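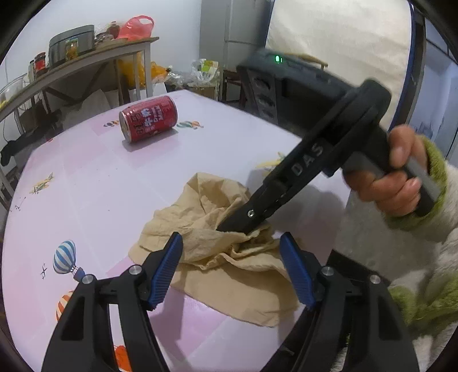
*beige cloth, crumpled, on the pink table*

**nava_araceli** wrote:

OK folding people, I need opinions. I have one big beige cloth and a whole basket of smaller stuff to do after it, and every time I try to fold the beige one it ends up like you see. It slumps into a heap in the middle of the table and one bit always wants to hang down. I've been at this since breakfast (fine, since second breakfast) and I'm starting to think it's the table. It's the pink one with the playful pattern, a tiny bit glossy, and I love it, but things slide!

Does anyone fold on a slick surface and get straight edges? Or should I be doing this on the bed like my mother does?

---

**Ruddock_E** wrote:

Bed. Always the bed. A bedspread grabs the fabric a little so the first half stays put while you bring the second half over. On a shiny table you're chasing it around.

Also, stop trying to fold from the heap. Pick it up, find two corners that are next to each other, give it a good shake, and lay it down flat before you fold anything.

Emrys

---

**gotov_kitchen** wrote:

Going to disagree with Emrys on the bed. Beds are too soft and too low, and my back gives out before the laundry does. I fold everything on the kitchen table and the top is slippery as anything. What fixed it for me was an old bath towel spread out underneath. Costs nothing, and you can throw it in with the next load.

---

**nava_araceli** wrote:

Ooh, a towel underneath. But then I can't see the pattern and the pattern is half the reason I do this at that table, lol. It's cheerful!

Emrys, I do shake it! Maybe not enough. The corners are my trouble, I find one and then lose it again while I'm hunting for the next.

---

**Ruddock_E** wrote:

Don't hunt. Hold the first corner and run your other hand along the hem until you hit the next one. Never let go of the hem. My aunt worked at the Humphreys laundry for years and that's how they taught every new starter, and they put 675 tablecloths through on a slow day.

---

**flaklow77** wrote:

Does it have to be folded? I roll mine. Rolled cloths don't get that hard crease down the middle, and they stand up in a drawer so you can see what you've got. I have a deep drawer that used to be a disaster, and now I can grab what I want without wrecking the rest.

---

**gotov_kitchen** wrote:

Rolling is fine for dish towels. A bigger cloth turns into a log and takes up the whole drawer. Ask me how I know.

---

**flaklow77** wrote:

Fold in thirds lengthwise first, THEN roll. No log. I've got all of mine done that way and the drawer still shuts.

---

**jilotia** wrote:

Lurker here. Can I put in a word for ironing it first? I know, I know. But a wrinkled cloth never folds square, and you end up pulling one side to make it match the other. Five minutes with the iron on low and it practically folds itself.

---

**Ruddock_E** wrote:

If it needs five minutes of ironing it needed to come out of the dryer sooner. I'm not ironing anything that lives in a drawer.

---

**nava_araceli** wrote:

Ha, I knew the iron would start something. OK, plan for tonight: shake it properly, follow the hem like Emrys says, fold in thirds, and try the roll. If it still slides, out comes the towel and I'll just have to miss my pattern for a bit.

What do you all do about the small stuff, though? Napkins and so on. Same method, or just a flat stack?

---

**gotov_kitchen** wrote:

Flat stack, halves and halves again. Put the newly washed ones at the bottom so you're not wearing out the same few.

---

**flaklow77** wrote:

Rolled. Sorry. You knew I'd say it.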